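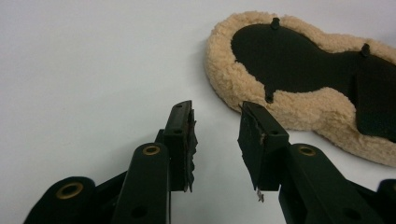
Written by the unit instructor, Wiltier Finishing Workshop, Stukow. Posted 12/24/22. Course 953, Unit 4.

Unit 4: Wool pads, double-lobed shapes and how to hold them

In the last unit we worked with round pads only, and with flat boards that have four straight sides. Most of you did well with this. Now we go to shapes that have a waist. I call them peanut shapes, some books say figure eight, and in my first language we say "bathtub for two", but please write peanut in your workbook so that I can follow when I mark it.

The reading for this unit is the pad chapter of the workshop manual, which you can find on the shelf beside the Kadrić cabinet. Read it before the practical. If you missed Unit 3, read the part on round pads first.

1. The parts of a wool pad

A pad with curly wool has two parts which you must learn to see separately, the wool and the backing plate.

The wool does the work. It can be real sheepskin, with the skin still behind the fibres, or a woven cloth with wool or synthetic pile. For the practical I call all of them "sheepskin-style" until we have looked at the back side. Please do the same. From the front, with the fibres thick and curly, it is very easy to make a mistake, and I also make it.

The backing plate gives the shape and takes the pressure of your hand. On a double-lobed pad the outline of the plate mostly follows the outline of the wool, with a broad part, then a narrow waist, then again a wider part. In Figure 1 the plate is flat and black and it is smaller than the wool, so a ring of fibres remains visible outside. I would like you to look at this ring on every pad that you take from the drawer. Go around it with a fingertip. Where the ring is thin, the hard edge of a plate can come to the work, and a hard edge makes a line in the finish that you will need a long time to remove.

Look also at what stands up from the plate. The black plate in Figure 1 has small pegs with rounded caps, and to the right side a slightly raised flap. When you draw your own pad in the workbook, draw such things in their correct place. Many students draw a beautiful outline and forget everything which is inside it.

2. Reading the outline

A peanut outline is two curves that bulge outward and two that go inward. The inward curves are at the waist. Before you measure, draw it freely three or four times on scrap paper, without lifting the pencil. It doesn't matter if it is ugly.

After this, measure in the following order:

Length, from the end of one lobe to the end of the other.
Width of the first lobe at its widest place.
Width of the second lobe at its widest place.
Width of the waist.
Distance from the waist to each end.

Do not suppose that the two lobes are equal. On many shapes they are nearly equal, and "nearly" is the difficult case, as your eye will correct it for you. Write both numbers, also if they are the same.

With wool you have one more problem, the border is soft and irregular. Where does the pad end? My rule is to measure the plate first, with the ruler, and then the wool with the fibres lying as they want to lie. Do not press them and do not comb them for the measurement. Write "plate" or "wool" beside each number. Last June I received a set of workbooks where this word was missing on almost every page and I could not use one of the drawings.

3. Preparing the table

Use a pale surface. A white tabletop is good, a white sheet on top of a board is also good and you can change it when it becomes dirty. Dark plates and pale fibres both have an edge that must be visible, and a matte white makes this easier than a shiny one. Shiny surfaces return the light of the ceiling lamp into your eyes and you begin to see edges where there are none.

Lay the sheet flat, with its sides more or less parallel with the board below. Leave a little of the bare board open at the top and at the bottom, you will then notice immediately when the sheet has moved.

Keep on the sheet only the piece you are working with and the tool you will need next. Other things go on the trolley. I know it seems strict. In the room at Stukow the tables are not big, and with 80 students in one year many small things have been lost below wool pads.

4. Holding a double-lobed piece

For a round pad one hand in the middle is enough. For a peanut shape it isn't, and I ask for two hands in all the exercises of this unit, one to each lobe. The left hand looks after the left lobe and the right hand looks after the right.

Forearms come from below, left and right, and go a little toward the centre. Elbows stay free of the table. If your shoulders are rising, the table is too high for you or you stand too close, take a half step back and try it again.

Pressure goes down through the lobes and never through the waist. The waist is the narrow part and in a wooden shape it is often the weak part too, especially when the grain runs across it. When you turn the piece, turn it with both hands at the same speed. A person who holds one lobe and pulls with the other is bending the waist, even if he or she doesn't feel any bending.

Pegs need some attention. When a peg stands on the rim you will tend to use it as a handle. Please don't. Place your hold on the flat part and leave the peg alone.

Cables, sleeves, cords of aprons: all of them should lie to the outside, left things on the left and right things on the right. Nothing crosses over the waist. 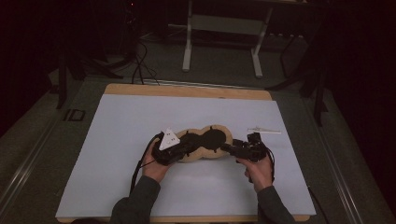 Figure 2. One hold at each lobe, with the narrow waist left free. Pale rim visible around the dark areas, small dark pegs at the edge.

5. Dark centre, pale rim

Both figures of this handout have the same arrangement of tone: dark in the middle, continuous through the waist, and a pale border outside. I chose to speak about this because the border is where beginners lose the shape. The eye goes to the dark area, which is strong and simple, and the hand then draws the dark area and adds a border of equal width everywhere like the white part of a postage stamp.

Do it in the other order. Draw the outer line first, complete. Then stop and mark the width of the border in at least six places: at both ends, above and below the waist, and at the widest part of each lobe. Only after this draw the inner line through your marks. You will see that it is rarely equal.

For shading use a soft pencil and fill both lobes before the waist. If you begin with the waist it becomes too wide. I can't explain why, but I have seen it in every group.

6. Surface preparation for the practice boards

The practice boards come from Wonix as plain blanks, already sawn to the peanut outline but rough on the edge. You will prepare one blank yourself.

Begin with 80 paper on the edge only, by hand, with the paper wrapped around a dowel for the inward curves. The outward curves can be done with a flat block, in long movements that follow the curve. Do not stop in the middle of a lobe, it makes a flat place.

Continue through the papers in the tray, in the sequence printed on the tray, until 800. Clean the board with a dry brush between each two papers. At 800 the edge should feel the same all the way round with closed eyes. When it feels different at the waist, go back two papers for the waist only.

The 1000 paper is for the finish coats in Unit 5. Leave it in its sleeve. Every term somebody uses it on bare wood, it fills in one minute and the sheet is wasted.

7. Care of the wool

After use, shake the pad outside, over the bin, never over the tables. Open the clumps with your fingers from the plate to the outside. If you use the brush, use it lightly, always in this same direction.

Put the pad down with the wool supported all around. A lobe that hangs over the edge of a shelf will get a crooked border.

Wash only when I say so. Write the day of washing on the card in the drawer.

8. To hand in

One page with free outlines, not corrected.
One measured drawing of a wool pad, with "plate" and "wool" beside the numbers, and all pegs or flaps in their place.
One measured drawing of your practice board.
A short paragraph, half a page is enough, on the difference you felt between holding a round piece and holding a piece with a waist. Simple English is fine, or you can write in your own language and we will read it together.

Put the pages in the grey tray near the door before the Unit 5 practical starts. Loose pages need your student number on each one.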